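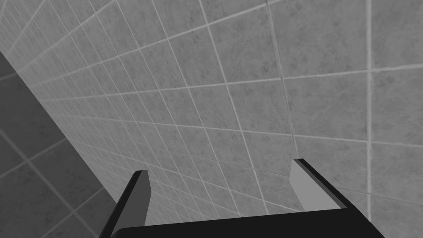 Gray wall tile with light grout.

December
By Margit Hegyi

Kullach reads renovation quotes for people who are about to sign them. We don't build anything, we don't sell materials, and we don't take a cut from contractors. Most companies in this business say they are independent. Ask them who pays. In our case it is the homeowner, a flat fee, before we open the file.

We started in Lukville after I paid a deposit on a kitchen that had been priced, as far as I could ever tell, by mood. The contractor was pleasant, which I mistook for a sign of something. Since then we have read 3,325 quotes and told the customer not to sign 794 of them as written. I wouldn't make too much of those numbers. People come to us when they already smell trouble, so they say very little about contractors in general.
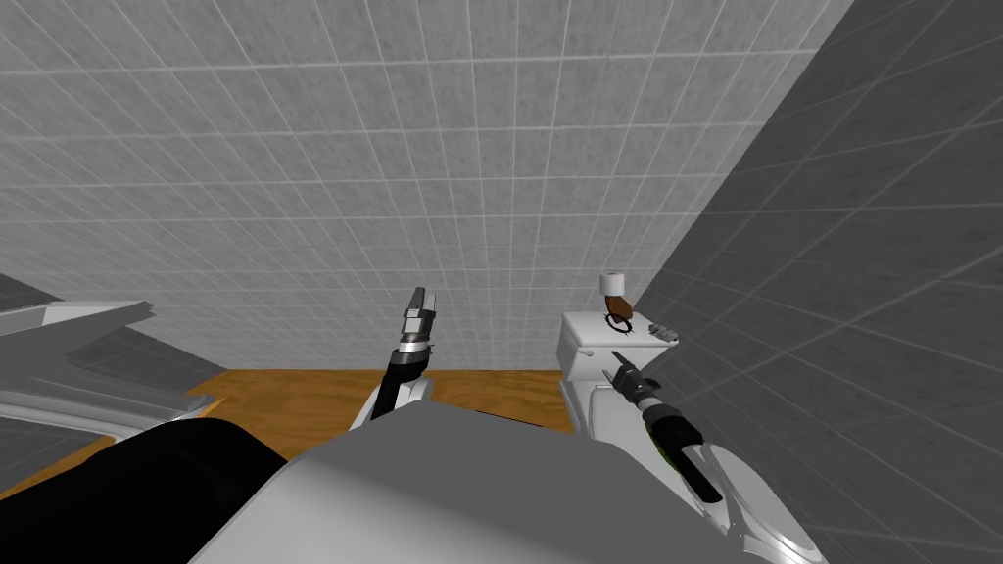
A quote should tell you what you are buying, and a surprising share of them don't. "Bathroom, complete" is a favorite. So is "tile as discussed," with no record of who discussed what. Take a room with light gray square tile on the back wall and a much darker gray on the side wall: we would want 2 tile lines, each with its own area and price, and grout listed too. If the contractor says that level of detail is unusual, maybe it is. Ask for it anyway.

We are also wary of allowances. An allowance is a guess with a dollar sign in front of it, and the guess tends to be low until the contract is signed. 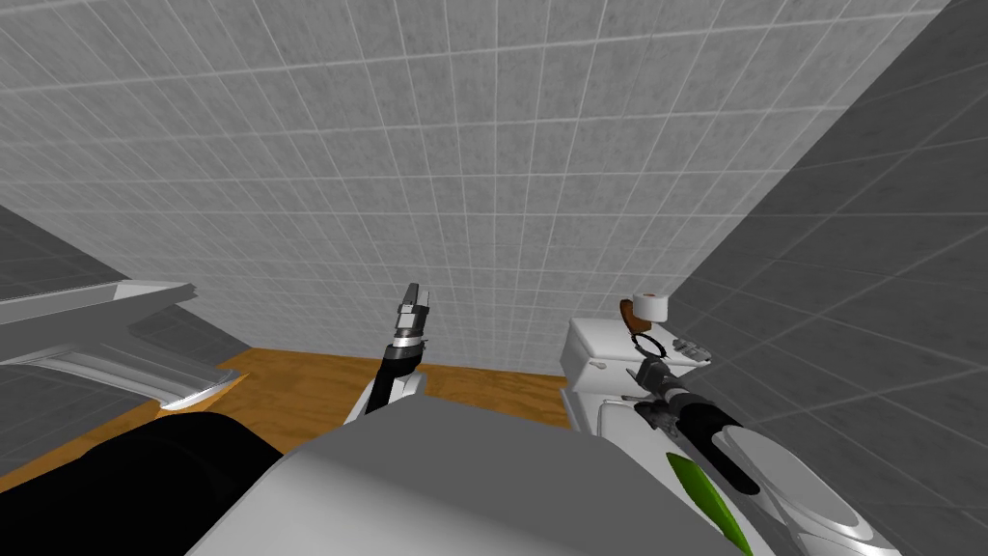 Sushil Rathore disagrees with me on this and wants it on the page: allowances are fine, he says, as long as the customer knows the figure can move and somebody has written down who approves the change. I think he is too kind. We argued over it through most of the Nirunex apartment job and neither of us won — the report went out with both opinions in it.

What you get from us is a marked-up copy of the quote and a written report, 3 pages at most. We will not tell you whether your contractor is honest. I don't know how anyone could from a spreadsheet, and I'd be careful with any firm that claims to.
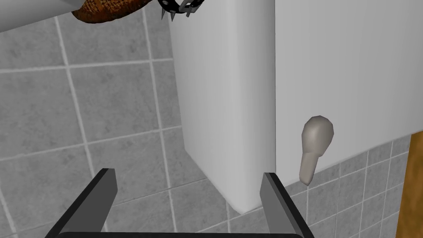
Toilet tank with flush lever.

Our office is upstairs from Gulyás, the bakery, and the door sticks. Bring the whole quote, including the small print on the back.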